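Progress report to the Jusaso Community Workshop Fund
Salvage arm project, second instalment
Prepared by Tuva Berge, with bench notes from Judite Caldeira
Covering the period to the end of January

Dear all,

Thank you again for the $2,000, and for being so patient about this report, which I had promised before the holidays. We've had a good stretch in the workshop and there is a fair bit to tell you.

As a reminder, we are building a small bench-top arm that can help take apart donated desktop computers, so that the reusable bits go back on the shelf and the rest goes to the recycler properly sorted. Judite looks after the mechanical side and I do the wiring and the software.

Where we are

The arm is standing and moving under its own power. The base casting we bought from Engström turned out heavier than we'd bargained for, so we spent a couple of evenings reinforcing the bench underneath (it needed it anyway). All 6 joints now home reliably at start-up. The shoulder was the last holdout, and Judite eventually traced the trouble to a coupling that had worked its way loose.

The gripper is on its third version. The first was too wide to get down between parts, and the second flexed when it closed. The current one has slender fingers and has been much better behaved, although we still want a softer tip before we let it pull anything that matters.

The control software, which we've been calling Skallar for want of anything more dignified, can replay a recorded path and stop on command. We have logged 16 full practice runs, and I'm pleased with how repeatable the approach has become. Cables remain our biggest headache — they never lie the same way twice, and every make of computer has its own notions about where they should go.

Spending

The largest purchase was the set of joint motors from Silska, followed by the base. We have about $300 left, which we'd like to keep for fingertips, spare fasteners and a better lamp for the bench, if that still suits you.

Work on the bench

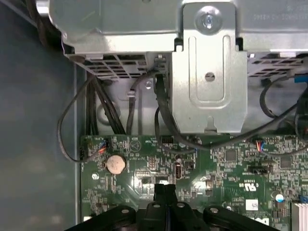
The gripper over a green desktop motherboard, with the coin-cell battery at left and the drive cage behind.

What comes next

Our next goal is the coin-cell battery, lifted from its socket and set in a tray without anyone's hand on the stop button. After that we'd like to try plugs and headers, beginning with the ones that have a bit of open space beside them. Drive cages will stay a job for people with screwdrivers for now, and I would sooner say so plainly than promise you something for the spring that we can't deliver.

Judite is also writing up the gripper drawings so that other workshops can borrow from them. If any of you would like to drop by, we're usually at it by seven in the evening and the kettle is always on — just let one of us know so we can clear you a chair.

With warm thanks,
Tuva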